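# Dravthorpe Parish Letters – transcription set

Plain-text transcriptions of letters and short notes written in and near the village of Dravthorpe. The earliest is from 1758. There are 161 items in the current release.

## Contents

- `letters/` – one text file per item
- `index.csv` – item number, writer, place, year if known
- `notes.md` – doubtful readings and torn passages

Original spelling is kept. Line breaks follow the paper, and a word split across two lines stays split. Abbreviations are not expanded.

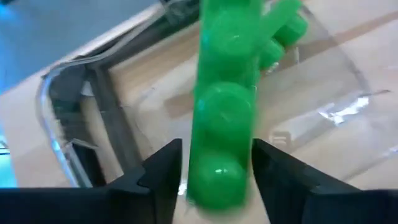
Kane Lockyer asked that the long s be typed as a plain s throughout, as search tools miss half the words otherwise. This was done in the April release.

## Known problems

Ten of the letters have no year. They are filed under `undated` and should not be used for work on spelling change. The Landum bundle was copied by two people, and their treatment of capitals differs. Item 88 is a later copy of a lost letter – treat its date with care.

Square brackets mark a reading we are not sure of. A question mark inside brackets means one illegible word.
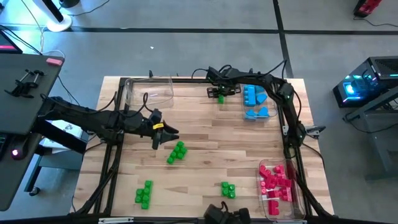
## Using the files

All files are UTF-8. The longest letter is just over 1000 words and most are much shorter. If you load the index in a spreadsheet, set the item column to text or the leading zeros will be lost. 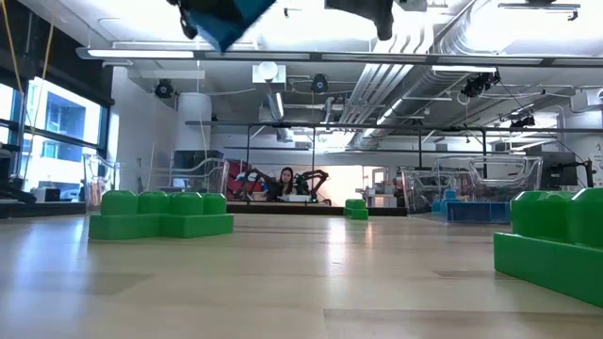 The year column has the same trouble in the other direction: a few cells hold a range, so it can't be sorted as a number. Split it on the dash first. Place names are given as the writer spelled them, with the modern form in the next column.

Corrections are welcome. Give the item number and the line.

Contact: Safta Bratu, Popescu Archive Room | © Dravthorpe Letters | Back to top

Comments

**Hamish Sutcliffe**
Item 42, line 6: I read "barley", the file has "barkey".

**Flynn Ormsby**
Is there a version with the line breaks taken out?

**Safta Bratu**
Hamish, fixed. Flynn, no, but I can post one on Friday.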